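나이절 치섬
2018년 4월 16일

파란 선

스코어빌로 내려온 첫 주에 나는 손목을 못 쓰게 되는 줄 알았다. 조종간은 생각보다 가벼웠는데, 가벼운 게 문제였다. 내가 숨을 들이쉬면 로봇 팔도 따라 들썩였다. 게샤우는 옆 의자에서 귤을 까며 웃기만 했다. 숨을 참지 말고 숨까지 같이 옮긴다고 생각하라나. 그때는 무슨 소린가 했는데 지금은 내가 새로 온 사람한테 똑같은 말을 하고 있다.

우리가 모으는 것은 시연이다. 한 번 시작해서 한 번 끝나면 하나. 케이블을 집고, 들고, 방향을 잡고, 놓는다. 그걸 드루크니스라는 학습기에 먹인다. 잔드브리지 쪽 사람들은 드루크니스를 모델이라고 부르고 우리는 그냥 애라고 부른다. 애가 오늘 뭘 배웠대? 애가 또 허공을 집었대. 점심때 오가는 말이 거의 그런 식이다. 2월까지만 해도 애는 케이블을 뱀처럼 무서워했다. 적어도 내 눈에는 그렇게 보였다. 다가가다가 한 뼘 앞에서 멈추고, 옆으로 비켜 가고, 다시 멈추고.

그러던 애가 집었다! 월초에 올라온 평가 영상에서, 시연 495개를 본 애가 제 힘으로 케이블을 집어 들었다. 나는 그 영상을 밤에 침대에서 열 번은 돌려 봤다. 집는 순간 손끝이 아주 조금 망설였다가 다시 조여 드는데, 그건 게샤우의 버릇이었다. 게샤우는 늘 한 번 살짝 물었다가 고쳐 문다. 애는 그 버릇까지 가져간 것이다. 나는 소름이 돋아서 벌떡 일어나 앉았고, 새벽인데도 게샤우에게 문자를 보냈다. 답은 아침에 왔다. 내가 그렇게 집는다고?

그다음부터 우리는 서로의 손을 보기 시작했다. 나는 케이블을 들 때 꼭 조금 높이 든다. 어릴 때 아버지 가게에서 전선을 감던 버릇 같다. 전선이 바닥에 끌리면 아버지가 혀를 찼다. 게샤우는 낮게, 책상을 쓰다듬듯이 옮긴다. 홀리스 시험 때는 둘의 것을 섞자는 말이 나왔고 나는 대찬성이었다. 한 사람 손만 닮은 애는 어쩐지 외로울 것 같았다.

오늘 목표는 100개. 아침에 장부를 여니 누계가 3,175개였다. 상판에는 녹색 상자가 있고 꽃무늬 두루마리도 한자리를 차지했다. 나는 손을 두 번 털고 앉았다. 게샤우가 번호를 불렀다. 첫 번째는 망쳤다. 두 번째는 좋았다. 세 번째부터는 번호가 귀에 들어오지 않았다.

이 일을 하다 보면 그런 시간이 온다. 손가락이 두 개뿐이라는 사실을 잊는 시간. 저쪽 손끝이 단단한지 미끄러운지 나는 느낄 수가 없다. 조종간에는 아무것도 전해지지 않으니까. 그런데도 선이 휘는 모양을 보고 있으면 무게가 온다. 손바닥 한가운데로, 분명히 온다. 나는 그게 너무 좋아서 가끔 필요한 것보다 조금 오래 들고 있는다. 장부에는 그런 걸 적는 칸이 없다.
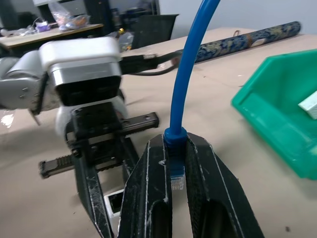 파란 선을 문 검은 손가락, 하루 종일 내가 보는 것.

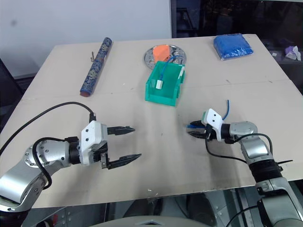
애가 우리를 닮는 게 아니라 우리가 애한테 맞춰 가는 중일지도 모른다고 게샤우가 말했다. 요즘은 집에서 숟가락을 들 때도 한 번 물었다 고쳐 무는 식으로 쥔다는 것이었다. 예전에는 안 그랬는데, 네 문자를 받고 나서부터 의식이 된다고, 그래서 이제 자기가 하는 시연이 자기 것인지 애 것인지 잘 모르겠다고.

나는 조종간에서 손을 떼고 그를 봤다.

"그럼 망한 거야?"

"아니. 재밌다고."

그는 정말로 재밌어하는 얼굴이었다. 나도 갑자기 신이 나서 의자를 끌고 갔다. 그러면 오늘 나머지는 바꿔서 해 보자, 내가 네 손으로 하고 네가 내 손으로 하고. 게샤우는 귤껍질을 봉지에 쓸어 담더니 좋다고 했다. 기록에는 뭐라고 쓰지? 조종자 이름을 쓰는 칸은 하나였다. 우리는 한참 궁리하다가 앉은 사람 이름을 쓰고 비고란에 '바꿔서'라고 적기로 했다.

남의 손을 흉내 내는 건 어려웠다. 나는 자꾸 선을 높이 들었고 그때마다 게샤우가 옆에서 혀를 찼다. 아버지와 똑같은 소리여서 웃음이 터졌고, 그 바람에 팔이 흔들려 하나를 버렸다. 게샤우 차례가 되자 그는 일부러 팔을 한껏 치켜들었다. 내가 저렇게까지 높이 드나? 화면 속의 선이 둥글게 휘었다. 가게 안쪽에서 아버지가 전선 뭉치를 어깨 위로 넘기던 모양이 떠올랐다. 나는 그 얘기를 게샤우에게 했고, 그는 팔을 든 채로 끝까지 들었다. 덕분에 그 시연은 유난히 길어졌다.

"이것도 넣어?"

"넣어야지."

저녁이 되어 세어 보니 쓸 만한 것이 90개였다. 목표에는 모자랐지만 둘 다 아쉬운 줄 몰랐다. 잔드브리지로 올리는 동안 게샤우는 내일 쓸 번호를 미리 적었고, 나는 비고란을 처음부터 훑었다. 바꿔서, 바꿔서, 바꿔서. 그 밑에 유난히 길었던 시연이 있었다. 비고란에 무슨 말이든 더 써 주고 싶어서 나는 펜을 들었다가, '아버지 얘기함'이라고 적었다. 게샤우가 어깨 너머로 읽더니 그 옆에 작게 '잘 들음'이라고 보탰다.

전송 막대가 끝까지 찼다. 우리는 불을 끄고 나가려다가 평가 영상을 한 번만 더 보기로 하고 다시 의자에 앉았다.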